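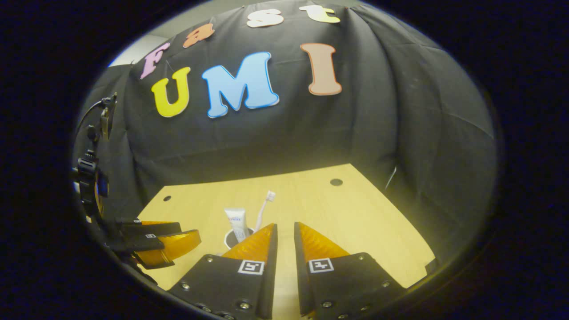
Le gobelet Korkero en service, brosse et tube de dentifrice à bord.

Gobelet à brosses à dents Korkero – mon avis après onze semaines

Note : 3,5 / 5

Il y a des achats qui changent une vie. Le gobelet Korkero, petit, sombre, avec son bord clair, se contente de tenir une brosse à dents debout, et à 11 euros je trouvais déjà que c'était beaucoup lui demander.

Je sortais de deux ans avec le modèle Skendard, un bloc à trous calibrés pour des brosses que plus personne ne fabrique. Le dentifrice, lui, n'avait pas de place prévue et vivait couché au bord du lavabo, comme un invité qu'on n'a pas osé réveiller. Le Korkero règle la question en n'ayant aucun compartiment. On y met le tube tête en bas, bouchon au fond, la brosse à côté, et chacun se débrouille. La brosse penche un peu sur le côté. Au début je la redressais. J'ai arrêté.

Le tube bouchon en bas, c'est le vrai confort : la pâte descend toute seule et je ne plie plus l'emballage en accordéon les derniers jours.

Côté entretien, le fond garde un dépôt blanchâtre si on l'oublie, et je l'oublie. Un coup de goupillon tous les cinq jours suffit. La couleur foncée cache beaucoup de choses, le bord clair n'en cache aucune. C'est lui qui vous dénonce devant la belle-famille.

Pour deux personnes, ça passe encore. À trois, prenez le Votar, plus large, vendu 26 euros, somme que je refuse par principe de consacrer à un récipient.

Les plus : simple, stable, prend peu de place.
Les moins : le bord clair, le prix, le dépôt au fond.

Huia Lowther, le 17 août 2018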